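Jomis Fabric Steamer and Press Mat
User Guide, Section 4: Setting up, first use and routine care

Applies to the Kesuder and Lurholm models. Revised Jul 26, 2024.

Read Section 1 (Safety) before you start. If you bought the steamer without the press mat, skip the steps under "Laying the mat."

Before you start

You will need:
The steamer base with its power cord
The water tank and cap
The hose and steam head
The press mat
Clean tap water, or distilled water if your tap water is hard
A plain cotton towel you don't mind marking

Check that the hose has no kinks or splits. Do not use a damaged hose, and do not repair one with tape. Replacement hoses are listed in Section 7.

Choosing a place to work

Set the steamer on a flat, hard floor. Carpet can block the vents on the underside of the base. Leave a clear space on all sides and keep the hose away from walkways.

The cord must reach a wall outlet without being stretched. Do not plug the steamer into a power strip that is also running a heater, a kettle or another iron.

CAUTION: Steam can lift wallpaper, veneer and some painted finishes. Never point the steam head at a wall, even for a moment.

Laying the mat

1. Unroll the mat with the silver side down. If the corners curl, roll the mat the other way and leave it for an hour.
2. Place it on a table that can stand heat. Waxed and lacquered tabletops need a folded blanket under the mat.
3. Smooth the mat from the center outward. Air trapped underneath will show up as ridges in the cloth.
4. Clip the two short ends to the table with the clamps provided. Tighten by hand only.

Note: The Lurholm mat has a printed grid on the upper side. The grid is for lining up hems and may fade with use. Fading does not affect how the mat works.

Filling the tank

1. Make sure the steamer is unplugged.
2. Lift the tank straight up by its handle.
3. Turn it over, unscrew the cap and fill to the MAX line.
4. Screw the cap back on until it clicks.
5. Turn the tank upright over a sink and check for drips.
6. Lower the tank onto the base and press down.

Do not add perfume, starch, vinegar or fabric softener to the water. These leave a film inside the heater, and damage caused by them is not covered by the warranty.

First heating

1. Hang the steam head on its hook.
2. Plug in the cord and press the power button. The light blinks while the water heats.
3. Wait until the light stays on. The first heating takes longer than later ones, and you may notice a faint smell.
4. Take the steam head off the hook, hold it over the towel and squeeze the trigger.
5. Keep the trigger down for 2 minutes. This flushes out any dust left from the factory.
6. Throw away the water that collects in the towel. Do not use it on clothes.

WARNING: The steam head and the metal collar below it get hot enough to burn skin. Hold the steam head by the grip only.
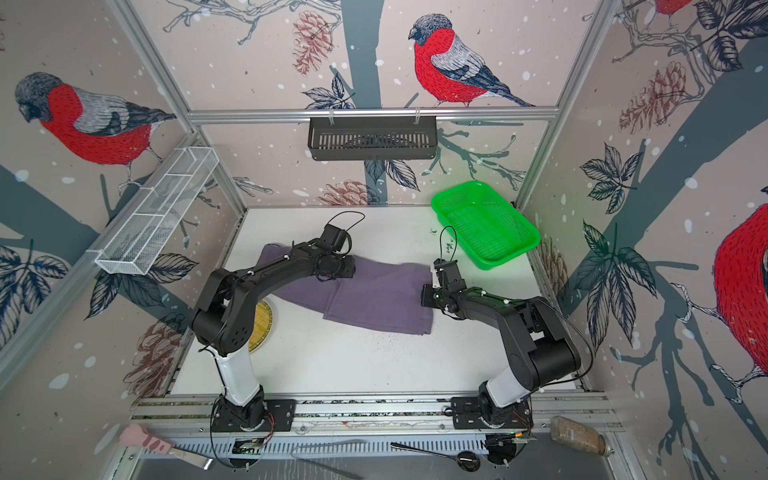

Pressing flat pieces

Use this method for napkins, pillowcases, scarves and lengths of fabric that have been stored folded.

1. Read the care label. If there is no label, test a corner that won't show.
2. Open the piece out fully, wrong side up, and pull the edges straight.
3. Set the dial to 1 for synthetics, 2 for wool and blends, or 3 for cotton and linen.
4. Start at one short side. Move the steam head slowly in one direction, lifting it at the end of each pass.
5. For a stubborn crease, hold the steam head just above the cloth for a few seconds, then press the spot with the flat of the wooden block.
6. Let the piece cool on the mat before folding. Warm fabric takes new creases easily.

Dark colors may turn shiny if pressed directly. Cover them with a thin cotton cloth. Do not steam velvet on the mat. Hang it up and steam it from the back.

If water spots appear, the steamer was tilted or the hose was lying in a low loop. Raise the steam head for a moment so the water runs back, then go on.

Shutting down

1. Turn the dial to 0 and press the power button.
2. Unplug the cord.
3. Wait until the base is cool. Allow at least an hour.
4. Empty the tank and leave the cap off overnight.
5. Wipe the mat with a damp cloth and hang it to dry. Do not fold it.

Descaling

Descale the steamer every 4 weeks in hard-water areas and every three months elsewhere. Use Kudo descaling powder or any citric acid product made for steam irons, and follow the directions on the packet. Rinse the tank twice afterward, then repeat the first heating steps with clean water.

Steamers sold before April do not have a descaling light. On these, mark the date on the label inside the tank bay.

Error light

One blink, then a pause: the tank is empty or not seated.
Two blinks: the base is too hot. Unplug it and let it cool.
Steady red: scale has built up. Descale before further use.
Fast red blinking: unplug the steamer and contact the dealer. Quote code 122.

Storage is covered in Section 5.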